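Felt mat under pastry, yes or no?

nia_parri
I put a thick gray felt mat on our white table in June. Crumbs get into it. Does anyone else serve on felt?
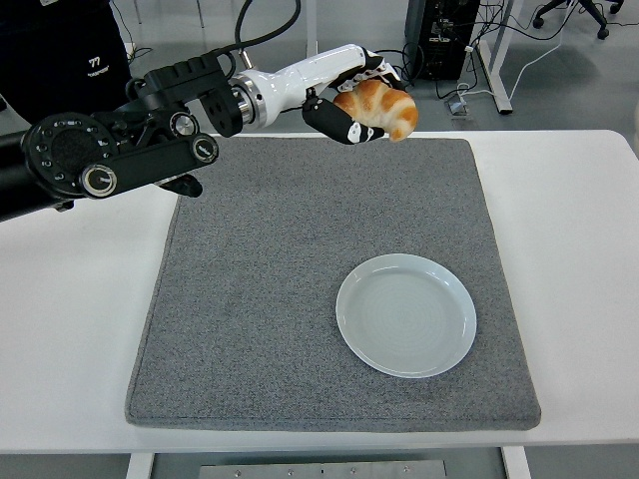
Croissant and plate, gray felt

probert41
No. Felt holds butter. Use a tray.

nia_parri
Disagree, mine shakes out fine. The plate stays put on it too. My only complaint is flakes when the croissant sits straight on the mat. 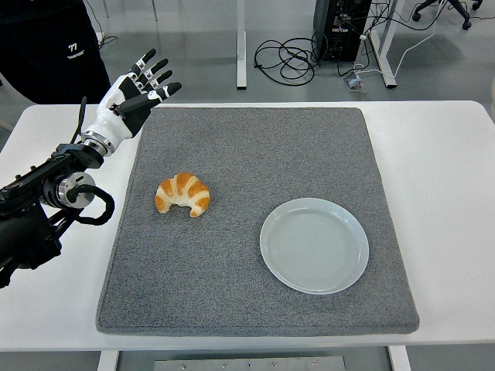 Tudur Dafis: Then use the plate. I vacuum mine every 2 weeks and it still looks new.

Last updated: 18 hours ago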